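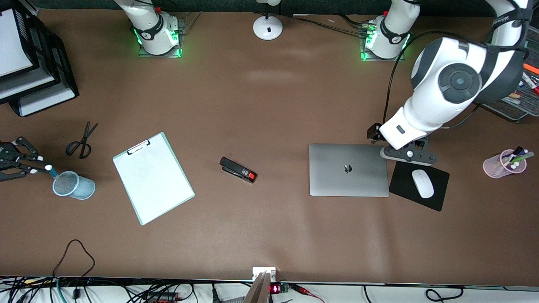
Pauline Catterall told me she has eaten lunch at her desk exactly once in nineteen years, and that she still feels a little ashamed of it. It was a tuna sandwich, and she got mayonnaise in the keyboard.

Thursday, September 26, 2019
By Apolline Royer

I had called her to talk about something else entirely, but I couldn't let it go. Once! I eat at my desk four days out of five, and on the fifth I eat walking back to it. I had stopped thinking of this as a choice. You get hungry, the food is there, your inbox is there, and before you know it there are crumbs on a contract and it's twenty past two.

So I decided to take a proper lunch for 30 working days. The rules were simple: out of the building, sitting down, phone in my coat. I could bring food or buy it, and I could go alone or drag somebody along (mostly I dragged Quentin Perrin from the next desk over, who will go anywhere for soup).

The first week was awful. I had no idea how long an hour was. I'd finish eating in twelve minutes and then sit on a bench outside the Selmont building feeling like I'd been sent out of class. I read the plaque on the bench. I read the bus schedule. Number 403, every quarter hour, not Sundays. By Wednesday I was back upstairs early, pretending I'd forgotten an umbrella.

What helped was having somewhere to go. There's a bakery called Drurkano on the corner of our street, and I must have walked past it for years without noticing that it has a back room with 3 tables and a radiator you can put your feet on. They do a potato and leek pie that comes out at noon and is gone by half past, so you really do have to leave on time. I have never been so punctual for anything in my life.

The other thing was the company. Quentin and I had worked side by side since April and I knew his coffee order and his opinion of the printer, and that was it. Over pie I learned that he grew up above a shoe store, that he's scared of geese, and that he was thinking of quitting. He hasn't so far. I like to think the pie had something to do with it.

Not everyone was charmed. When I mentioned my project to Dougal Moffat, he said he eats at his desk so he can be home by five to cook with his kids, and that he'd take that hour over mine any day. Fair enough! I went quiet on the phone, I admit. My own evenings did get longer on a couple of those days, and one deadline slid to the next morning, which my editor noticed before I did.

It also costs money if you aren't careful. I brought leftovers twice a week to make up for the pie, and there's a low wall by the canal that's perfect for cold noodles as long as the wind is coming from the other side.

The 30 days ended last Friday. On Monday it was pouring, and I had a call at one, so I ate a cheese roll over my keyboard and felt perfectly fine about it. On Tuesday Quentin was standing by the elevator at five to twelve with his coat on.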